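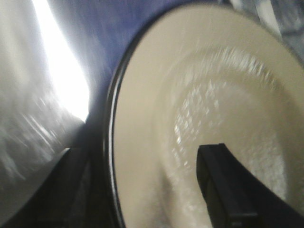

SIRKGATE, 8 December 2022

At Kirnulness, a firm that handles crockery for canteens and hotels, the plates are now picked up by machine. The pair of arms known on site as Skiltau was brought into use in September, after a long period of trials, and takes dark-rimmed plates of the kind that staff once lifted by hand, up to 900 in a shift.

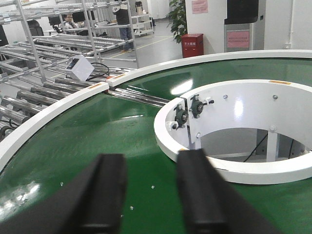
The change has been felt most by those who worked at the line. Despina Obradović spent eleven years there and now sets the grip and speed for each pattern of plate. "My wrists are better," she says. "I do miss the talk, though. We used to stand side by side."
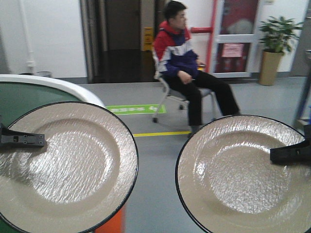 Under the agreement reached with staff, no post was to be lost during the first 300 days. Bujar Berisha, who spoke for the line workers, regards that period as too short and has asked for it to be extended. The firm has yet to reply. It has, however, paid for training and kept the former rates of pay.
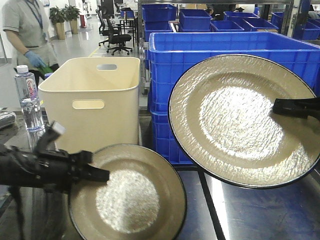

Glossy glazes remain troublesome, and a person must still judge whether a chip is serious enough for a plate to be withdrawn. Ljubica Nikolaidis, the shift manager, expects that task to stay with her staff. A second pair of arms is under discussion for the spring.

© Kirnulness Review | Contact the editor | Back to top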